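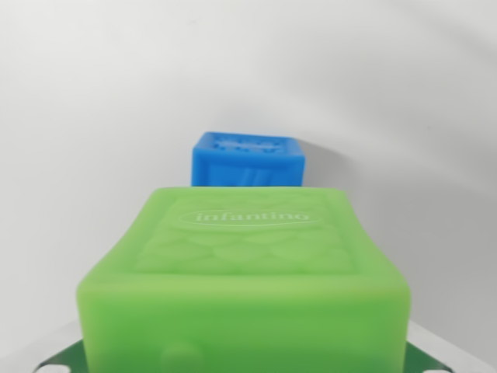

Green soft block with the embossed "infantino" oval on its upper face.

FOR RELEASE 5/30/23

Stilley Trails Opens Visitor Access to the Luik Gorge and the Skesotwood Mill Ruins

SKESOTWOOD. Stilley Trails, the operator of the footpath network in the upper Luik valley, has opened a signed walking route between the village of Skesotwood and the source of the Luik River. The route passes the ruins of the Skesotwood water mill and ends at a viewing platform facing the spring. Access is open to the public from the date of this release.

The one-way distance is 6 kilometers. Total ascent from the village square to the platform is 200 meters, most of it in the final third, where the path leaves the riverbank and climbs the east side of the gorge. The surface is compacted gravel as far as the mill and natural rock beyond it. Steel handrails are fitted on the exposed section below the platform. The upper section is not suitable for strollers or wheelchairs. The gravel section has no steps and a maximum grade of 6 percent.

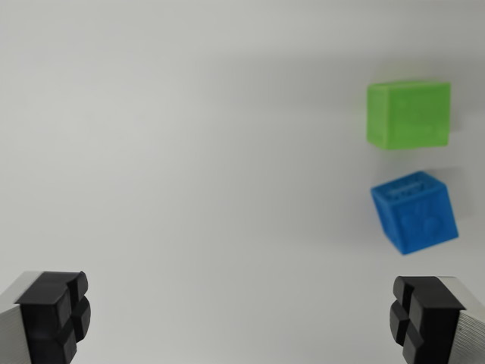

The mill ruins

The mill stood in use until 1,908 recorded loads of grain had passed through it in its last full season, according to the ledger kept in the Skesotwood parish house. The standing remains consist of the wheel pit, the lower course of the grinding floor, and part of the tailrace. Loose masonry has been removed from the public side and the wheel pit is fenced. Visitors can view the interior from a fixed walkway. Entry to the grinding floor is not permitted.

Interpretive panels at the mill cover the construction of the race, the milling process, and the flood that closed the site. Text is in English and in the local language. A printed version of the panel text is available at the visitor office.

Access and transportation

Skesotwood is reached by the valley road from Faltitz. A scheduled bus connects the Faltitz rail station with the village square, and the timetable is posted at both stops. The parking area at the south end of the village has 200 spaces, including marked spaces for buses. Roadside parking above the last bridge is prohibited.
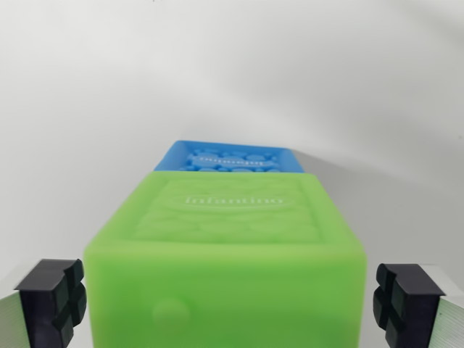
Tickets and opening periods

The riverside path is free of charge. A ticket is required for the mill walkway and the viewing platform and can be bought at the visitor office or at the machine beside the parking area. Children under six are admitted free. Dogs are allowed on a leash on all sections except the walkway.

The platform stands at an elevation of 861 meters and is subject to ice. The section above the mill will close on the first day of December and reopen after the spring inspection. The lower path remains open in winter but is not cleared of snow.

Water level

High discharge from the spring can flood the stepping stones below the mill. A gauge board is mounted at the trailhead. When the level reaches the red mark, walkers must use the signed detour on the west bank, which rejoins the main route at the mill fence.

About Stilley Trails

Stilley Trails maintains walking routes and visitor facilities in Skesotwood, Faltitz, and the Luik valley. Route maps and current closures are available at the Skesotwood visitor office. Press inquiries and requests for group access should be directed to the same office.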